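Firm banks on 2859 stitching runs to teach its robot

Clarness says it has now recorded 2859 runs of a person stitching practice tissue through a surgical robot, and that a learning system trained on them will one day close simple wounds by itself. The second half of that claim needs more than the company is offering so far.

Ten operators did the work at its Mallon lab, most of them on evening shifts. Each steers the instruments by hand while cameras record every movement.
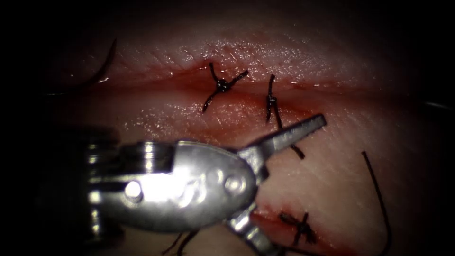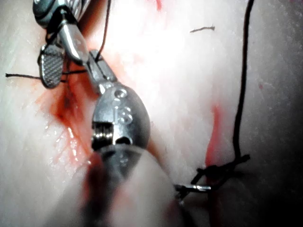
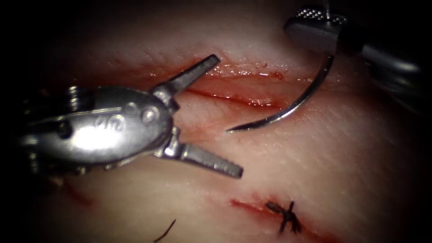
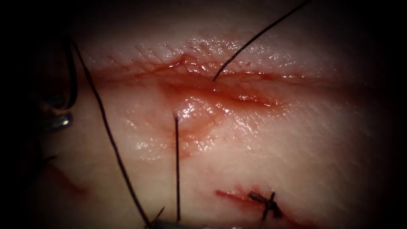
Project lead Humaira Gilani wants 800 more runs by February. "Variety is what we're short of," she said.

Ehsan Lodhi, a theatre nurse who has seen the recordings, isn't sold. Ten people is a small group to learn from, he said, and a pad doesn't breathe, clot or belong to a patient - and he'd like to know how many of the runs were any good.

Clarness would not say how many had been thrown out, or who decides what counts as a decent stitch. Gilani said those figures would come with the first results. She gave no date for them.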